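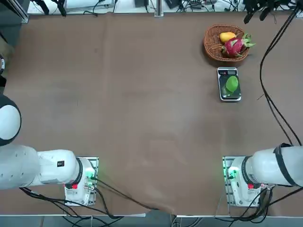 Skikby Opens Its Citizen Rolls, Promises Very Few Meetings

17 August 2022 - The self-declared micronation of Skikby, 30 acres of pasture and one disputed ditch, is now taking citizenship applications. There are 712 on file, most from people who dislike paperwork.
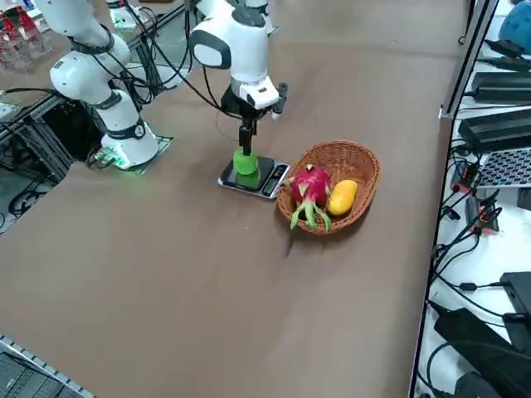

Fruit and two robot arms at a brown table.

"We have a flag and 200 stamps," said founder Brunello Sala. "A road comes in March."

Citizenship is free - the passport costs $100.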